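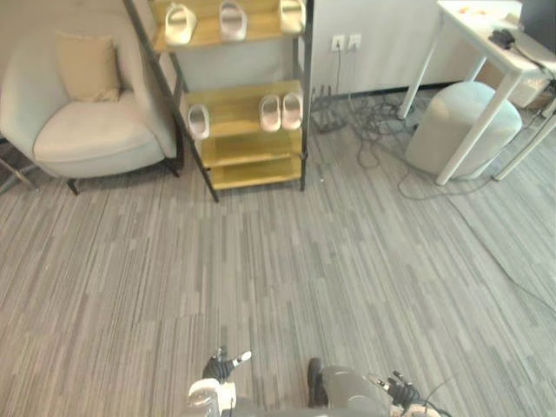

Acta de la reunión ordinaria de la comunidad de vecinos del edificio Tornent

Mes de marzo. Sala de la planta baja. Comienza a las 19:10 en segunda convocatoria, con asistencia suficiente de propietarios, presentes y representados. Preside la presidencia de la comunidad y toma nota la administración de la finca.

1. Lectura y aprobación del acta anterior
Se da lectura al acta de noviembre. La vivienda del ático B pide que se corrija el apartado de la antena, donde ponía "sustituida" y debe poner "revisada". Se acepta el cambio y se aprueba el acta sin votos en contra.

2. Estado de cuentas
La administración presenta los gastos del último trimestre. El recibo de la luz de la escalera ha subido respecto al anterior y el del agua se mantiene. Quedan 3 recibos pendientes de cobro, todos del mismo local. Se acuerda enviar un requerimiento por escrito y, si no hay respuesta antes de la próxima reunión, consultar con el abogado.

3. Humedades en el patio interior
El bajo A vuelve a quejarse de la mancha en la pared del fondo. La empresa Jesisix vino a verla en febrero y apunta a la bajante, aunque no lo asegura sin abrir. Cobra unos 200 euros por la cata, IVA aparte. Una propietaria del primero pregunta si lo cubre el seguro. La administración contesta que la póliza cubre la reparación de la avería pero no la pintura, y que hay que dar parte antes de empezar.
Se aprueba la cata por mayoría, con 2 abstenciones. El bajo A facilitará el acceso.

4. Ascensor
Se comparan las ofertas de mantenimiento de Brirnley y de Arumugam. La primera es más barata pero no incluye avisos nocturnos ni festivos. La segunda los incluye y pide un contrato de 3 años. Hay debate largo. El tercero C recuerda las averías del verano pasado y prefiere pagar más. Otros vecinos no quieren atarse tanto tiempo.
No se vota. La administración pedirá a Arumugam precio para un contrato anual y lo enviará por correo a todos los propietarios.

5. Puerta del garaje
Sigue cerrando demasiado rápido. Se ha ajustado el muelle, pero la fotocélula falla a ratos - sobre todo cuando llueve. Se acuerda cambiarla con cargo al fondo de reserva.

6. Ruegos y preguntas
Se ruega no dejar cartones junto a los contenedores de la entrada.
El segundo A pide que se cambie la bombilla del rellano, fundida desde enero.
Se pregunta por las llaves nuevas del cuarto de contadores. Están en administración y se recogen firmando.
Se propone limpiar los canalones antes de octubre. Queda para el orden del día de la próxima reunión.

Se levanta la sesión a las 20:45.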